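Progress report to the Menville fund, second period

The short version is that the food parcel scheme is running, the money is being spent on what it was given for, and I am not yet convinced it does what our bid said it would. The bid promised that regular parcels would cut the number of households asking for emergency help. We have had 218 households on the list since July and the emergency requests have hardly moved.

Brolteck's figures look better than ours. Their summary counts every parcel sent out as a household helped, so a family that had 10 parcels appears ten times. I have asked for the list to be redone by address and would ask you not to quote the current total until it is.

## Stock

Tins are still the backbone of the parcel. Tuna costs more than beans or soup, but it gets eaten, and beans come back to us in the returns box.

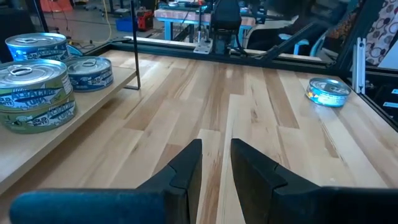
## Deliveries

The Erko route was meant to save us a second van. It has saved some fuel and cost us a good deal of goodwill, as the last stops are now reached after 8 in the evening, when people with small children don't want a knock at the door. I would go back to 2 vans on the longer days and accept the cost. The Mwakyusa estate is the exception: deliveries there go to one shared hall and people collect when it suits them.

We were told the new booking line would fill the gaps. Calls are answered, but the caller is then told to fill in a form online, and many of the people we are trying to reach rang up to avoid exactly that.

## Spending

Spending is within budget on food and over on storage. The rent went up in July and the landlord has not budged. Small tins stack well and keep for years, so they take the blame for very little of this.

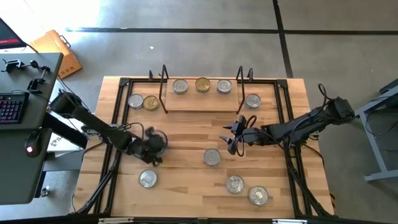
Fresh food is the expensive part. It needs a cold room, it has to go out the same day, and our waste record for it is poor. I would rather give each household a voucher for the greengrocer, and I have put a trial with 100 households into the draft plan for the next period. If it makes no difference to emergency requests either, I will say so in the next report.

Still owed to you: the corrected household list, the storage quotes and the returns record for July.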